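Thursday, July 4, 2019
By Graciela Lucero
3 min read

Stop telling people to rinse the rice. Or tell them, but tell them why, and for which pot.

I read recipes all day, it's my job and also my problem. Every one of them now says rinse until the water runs clear. Rice pudding? Rinse. Risotto, I swear to God, rinse. A soup where the starch is the whole point. Somebody wrote it once for a pilaf and it got copied down the line like a phone number.

For pilaf, sure. You want grains that stay apart, so wash off the loose starch. Fine. Fried rice too. But my mother's arroz con leche has never met a strainer and it stands up in the bowl by itself. No cornstarch, no egg yolks. Whole milk, short grain rice, cinnamon stick, a strip of lemon peel, salt, low heat. Sugar at the end. Stir more than you want to.

Taras Hrynyshyn wrote to me after the last column to say I was being careless, that rinsing is just good kitchen manners. Dust, bits of husk, whatever. OK. If your rice is from a sack and looks dusty, wash it. I'm not against clean food. But manners isn't technique, and a recipe is suposed to be technique.

And the water never runs clear anyway! Eighteen minutes at the sink once, I timed it, with a bag of the Troncoso medium grain. Still cloudy. Gave up, cooked it, tasted like rice. A couple of quick changes of water does nearly all the good you're going to get.

What bugs me more is the enriched stuff. Plenty of the white rice sold here has vitamins dusted on the outside, and it often says right on the bag not to rinse. So people pay for it and pour it down the drain becuase a website said to. Read the bag. The bag is right more often than the blog.

Same disease, different symptom: "room temperature eggs" in everything. "Unsalted butter" followed by a teaspoon of salt. Rules with the reason sanded off. A cook who knows the reason can bend it on a Tuesday night with the wrong pan and half an onion. A cook who only has the rule gets nervous and orders pizza.

So my ask, to whoever writes these things. One clause. "Rinse, for separate grains." "Don't rinse, you want it creamy." Five words. There's room, we all scrolled past your trip to the lake to get there.
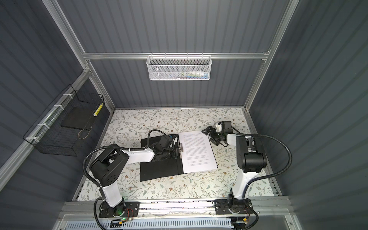 And if you're the one cooking, try it both ways. Same rice, same pot, one batch washed and one not, butter and salt on each. Eat them side by side. You might like the sticky one better, I do, with a fried egg on top and the yolk left runny.

Write to Graciela Lucero care of the Grendier food desk | © 2019 Grendier | Back to top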